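FOR IMMEDIATE RELEASE

Office of the Disclosure Commissioner, Arnness
2022-07-29

Commissioner publishes findings on records withheld under the security exemption

The Office of the Disclosure Commissioner has published its review of records withheld by the Arnness Executive under section 14 of the Public Records Ordinance, the provision commonly called the security exemption. The review covers 472 records for which release was requested and refused during the last Assembly term. It finds that the exemption was wrongly applied to 38 of them.

Of those 38 records, 30 are to be released in full. The other eight are to be released with redactions limited to the names of junior staff and the details of working methods still in use. The Executive has accepted the finding on every record and has not given notice of appeal.

The review was carried out at the request of the Assembly, which passed a resolution in April asking the Commissioner to examine whether refusals had been made by the correct officer, on the correct grounds and within the time allowed. It followed the Assembly's debate on the Visser Report, in which members from all parties asked why several annexes had been withheld when the main text had not.
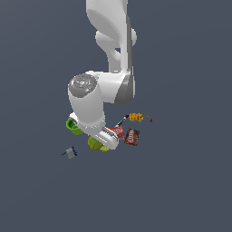
Computer rendering of a white robotic arm and a group of small objects.

Background to the exemption

Section 14 allows the Executive to refuse release of a record where disclosure would be likely to harm the security of Arnness or its relations with another government. The test has two stages. The deciding officer must first identify the harm and state how disclosure would bring it about. The officer must then weigh that harm against the public interest in release. A refusal that deals with the first stage only is not a valid refusal under the Ordinance.

The power to refuse rests with the head of the department that holds the record. It may be delegated in writing to a deputy. It may not be exercised by an adviser, by a private office or by the department that supplied the record, although any of these may be consulted.

Where a record was supplied by another government, the deciding officer must seek that government's view and attach it to the decision. The view is evidence of likely harm. It does not decide the matter.

Main findings

The Commissioner makes findings under four headings.

Deciding officer. In most of the refusals examined, the decision was signed by the head of department or by a deputy holding a written delegation. In a smaller group, the delegation had lapsed or could not be found. The Commissioner treats these refusals as irregular but has not set them aside where the reasons given would have supported a refusal by the proper officer.

Reasons. The quality of recorded reasons varied between departments. The Department of External Affairs used a standard form which sets out both stages of the test. The Department of the Interior used a free-text note, and a number of its notes state the harm without describing how it would arise. Nearly all the refusals found to be wrong fall into this group.

Public interest. Some decisions refer to the public interest in a single sentence that is the same from one file to the next. The Commissioner finds that a repeated sentence is not by itself proof that the weighing was not done, but that it gives the requester and the reviewing body nothing to test.

Timing. Extensions were often granted by one department at the request of another. The Ordinance allows a single extension, and only where consultation is needed. Second extensions have no legal basis and should stop.

The review found no evidence that any record was withheld to prevent embarrassment to a minister, past or present. It examined correspondence between private offices and deciding officers for this purpose. In three files a private office asked to see a draft decision before it was issued. The decision did not change in any of them. The Commissioner recommends that such requests be logged and that the log be open to inspection. 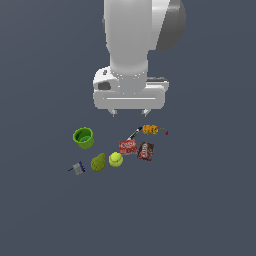 The annexes to the Visser Report form the largest single set among the records now to be released. They consist of meeting notes, a chronology prepared by officials and an exchange of letters on the handling of intercepted material. The Executive had argued that the annexes should be treated as one record and refused as a whole. The Commissioner rejects that approach. Each annex has its own date, author and purpose, and the Ordinance requires a decision on each.

One annex remains withheld. It contains material supplied by another government, which has set out in detail the harm it expects from disclosure. The Commissioner has read the annex and the statement of harm and is satisfied that the refusal is sound. A short summary of its subject has been agreed with the Executive and is printed in the review.

Statement by the Commissioner

Ntombi Makhubela, Disclosure Commissioner, said:

"The exemption exists for good reasons and most departments applied it properly. Where they fell short, the fault was usually in the written record of the decision. A requester who is refused is entitled to know which harm is claimed and how it would come about. In too many files that could not be found, and in 38 cases I was unable to find it by reading the record itself.

"I asked each department for the papers that were in front of the deciding officer at the time. Reasons prepared afterwards were read but given little weight. Departments should expect the same approach in future reviews."

Response of the Executive

Jacobus Tshabalala, Secretary to the Executive, said:

"The Executive accepts the findings. Heads of department have been instructed to prepare the records for release and to confirm all current delegations in writing. The form used by External Affairs will be adopted across the administration. We maintain that early consultation between departments is proper where a record has more than one owner, and we note that the Commissioner does not suggest otherwise."

Recommendations

The review recommends that:

Every refusal under section 14 be made on a common form, with separate entries for the harm, the way in which it would arise and the public interest.

Delegations be held in a central register, published with names removed and office titles kept.

No second extension be granted for any reason.

Contact between a private office and a deciding officer about an open request be logged on the day it takes place.

Records refused under section 14 be looked at again when the matter to which they relate has closed, without a fresh request being needed.

The last of these would require an amendment to the Ordinance. The Commissioner has supplied draft wording to the Clerk of the Assembly. The others can be put into effect by direction, and the Executive has said that it will do so before the Assembly returns from recess.

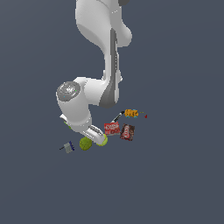
Release will take place through Flilline, the public records portal. Each record will carry its original reference, the date of the first refusal and a link to the relevant passage of the review. Where redactions have been made, the ground for each will be marked in the margin. Printed copies may be read at the Hema Reading Room during normal opening hours. Readers do not need an appointment but should bring proof of identity if they wish to order copies.

People who made the original requests will be written to directly and will receive the records on the same day as general release. Those who have changed address since making a request should inform the Office in writing.

Method

The review team was led by Kgomotso Ngcobo, Deputy Commissioner, with legal advice from Siyabonga Van der Merwe. The team read each record in full alongside the refusal notice, the deciding officer's papers and any consultation replies. Records supplied by another government were read on the holding department's premises under its handling rules. No copies were removed.

Each file was assessed by two readers working separately. Where they differed, the file was passed to the Commissioner. Departments were given the provisional findings on their own files and allowed to make written comments. Comments led to changes in the description of some records. They did not change the outcome for any record.

Requests refused on more than one ground were included only if section 14 was among the grounds. The review makes no finding on the commercial exemption or on the exemption for legal advice. Records of the Assembly itself fall outside the Commissioner's powers and were not examined.

Notes to editors

1. The Disclosure Commissioner is appointed by the Assembly and is independent of the Executive. Decisions of the Commissioner are binding unless set aside on appeal.

2. The full review, including a table of all 472 records by department and outcome, is available on Flilline. Titles of records that remain withheld have been shortened where the title would itself disclose exempt material.

3. The Commissioner will not be giving interviews on the content of individual records before release.

4. Press enquiries should be sent to Ayanda Radebe, Communications Officer, Office of the Disclosure Commissioner, Arnness. Enquiries about the Executive's response should be sent to the Secretary's office.

ENDS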